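Granard Craft and Makers' Fair
Posted 18 November 2022
Filed under: Days Out

I have been to enough craft fairs to arrive with low expectations, and Granard had the usual warning signs. The website promised "a celebration of slow making" and then charged for parking. The poster listed 40 stalls. The hall map handed out at the door had a good number of those marked as "partner spaces," which meant a bank, a window company and a place to sign up for a meal kit.

Still, I went, and I stayed for most of the day.

The main hall opened with soap. There is always soap. I don't doubt that people work hard at it, but when six tables in a row have the same lavender bars in the same brown paper, I start to wonder who is making what. I asked at two of them where the base came from. One woman told me straight out that she buys it in blocks, melts it and adds scent. The other talked about her grandmother.

The Grenetti stand was the big draw, and I had been told by three different people not to miss it. They sell yarn, dyed in small lots, and the colors are lovely. The prices are something else. A skein that would make most of one sock cost more than my lunch, and lunch was not cheap. The sign said every skein was one of a kind. I found four that I would defy anyone to tell apart.

Upstairs was better. Gangadharan Rajan was running a bookbinding session for anyone who walked in, and he was the one person all day who told people a thing was hard. Half the table had given up on the sewing by the time I sat down. He didn't flatter anyone. My own notebook opens fine at the front and not at all well toward the back, and he said as much.

Next door, Đàm had a table of lacquer trays and bowls with no sign, no story and no loyalty card. I asked how long one bowl takes and got a proper answer, layer by layer, with the drying time in between. I bought a small one. It was the only thing I paid full price for without feeling foolish.

The talk at two o'clock was Gion Eder on "The Return of the Handmade Toy." He is a good speaker, but I wasn't convinced. His case rests on a survey of 232 buyers, all of whom were found at craft fairs, so it is no great surprise that they like crafts. He said parents are turning away from plastic. Maybe they are. The parents I know buy whatever survives the washing machine. When someone in the back row asked about safety testing for toys sold at fairs like this one, he said it was "a conversation the community needs to have" and moved on to the next slide.

I do have a soft spot for knitted animals, all the same, and will admit that a good one has more character than most of what comes in a box. 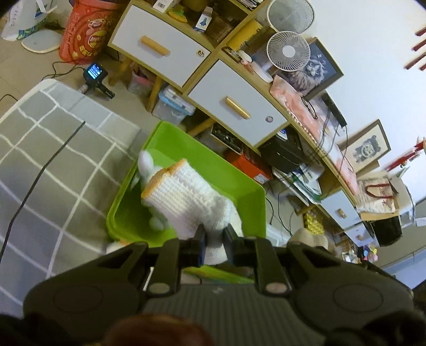
White knitted toy in a crocheted garment with a pale orange border.

Price is the sticking point. Anything with that much handwork in it is either too expensive for a child to drag around or too cheap for the person who made it – and I saw plenty of both in the hall.

The café was run by Travcombe, who do the food at every event in the area. Soup, rolls, a tray of brownies that ran out before one. The line was long and there was one card reader. Bring a sandwich.

Would I go again? Perhaps for the upstairs rooms. They are planning a larger edition next September, in a bigger venue with room for 300 visitors at a time, and I suspect the extra space will fill up with more soap. Go early, head straight for the stairs, and park on the street behind the library, where it's free until four.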